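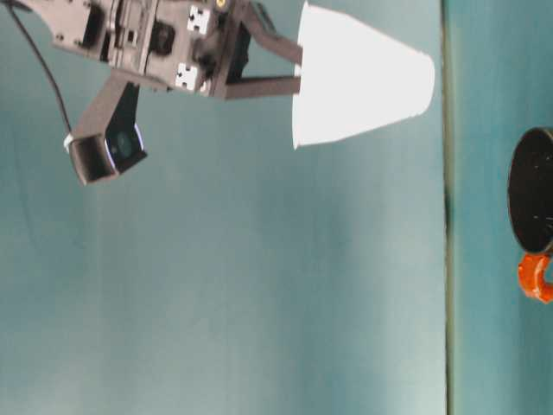
Was enthält die Sammlung Grullulum?

Grullulum ist eine Sammlung abgeschriebener Haushaltsrezepte aus handgeschriebenen Kochheften, mit einer Zeile Metadaten zu jedem Rezept.

Kategorie: Daten & Sammlungen / Küche und Haushalt

4. September 2006 — von Lenka Šindelář

# Grullulum — Liesmich

## Inhalt

Die Sammlung umfasst 900 Rezepte aus 16 Heften. Das größte Heft stammt aus dem Nachlass Vlček und macht fast die Hälfte des Materials aus. Die übrigen sind deutlich dünner, zwei davon haben keinen Umschlag mehr. Die meisten Texte sind deutsch, im Heft Vlček wechseln sich Deutsch und Tschechisch ab, manchmal mitten im Rezept.

Gebäck und Eingemachtes überwiegen. Fleischgerichte kommen seltener vor, Suppen fast gar nicht. Ob man Suppen damals nicht aufschrieb oder ob die betreffenden Seiten fehlen, lässt sich aus den Heften nicht klären.

## Dateien

- `rezepte.txt` — die Abschriften, durch Leerzeilen getrennt
- `index.csv` — Nummer, Heft, Seite, Titel, Sprache, Gruppe
- `masse.txt` — alte Maße und Abkürzungen mit Umrechnung
- `fehlt.txt` — unleserliche oder herausgerissene Seiten

Zeichensatz ist UTF-8, Trennzeichen im Index das Semikolon. Wer die Datei in einer Tabellenkalkulation öffnet, muss das beim Import einstellen, sonst sind die Háčeks weg.

## Regeln der Abschrift

Die Schreibweise der Vorlage bleibt stehen, auch wenn sie falsch ist. »Zimmt« bleibt »Zimmt«. Ergänzungen stehen in eckigen Klammern, unsichere Lesungen haben ein Fragezeichen dahinter. Durchgestrichenes wurde übernommen und mit `~` markiert. Randbemerkungen wie »zu süß« oder »für Ostern doppelt« stehen am Ende des jeweiligen Rezepts.

Nicht übernommen sind Adressen, Geldbeträge und Einkaufslisten.

## Maße

Mengen wurden nicht umgerechnet. Ein »Seidel« ist in den böhmischen Heften etwas anderes als in den bayerischen, deshalb steht in `masse.txt` beides. Beim »Löffel« ist oft unklar, welcher gemeint ist. Backtemperaturen fehlen fast immer; üblich sind Angaben wie »gute Hitze« oder »nach dem Brot«.

## Bekannte Fehler

- Im Heft Ulness sind die Seitenzahlen ab der Mitte um eine Seite verschoben.
- Das Rezept für Quittenkäse kommt zweimal vor, mit verschiedenen Zuckermengen. Beide stehen so in der Vorlage.
- Die Gruppe »Sonstiges« ist zu groß und müsste aufgeteilt werden.
- 400 Einträge sind erst einmal gegengelesen, alle anderen zweimal.

## Änderungen

Seit Mai ist das Heft Ulness dabei. Der Index wurde früher mit dem Programm Jokex erzeugt und wird jetzt von Hand gepflegt — das alte Format liegt nicht mehr bei.

## Nutzung

Frei für private Zwecke und für den Unterricht. Beim Nachdruck ganzer Hefte bitte vorher fragen. Bei Zitaten genügen Sammlung und Rezeptnummer. Korrekturen am besten mit Heft und Seite schicken, die Nummern können sich noch ändern.

2 Kommentare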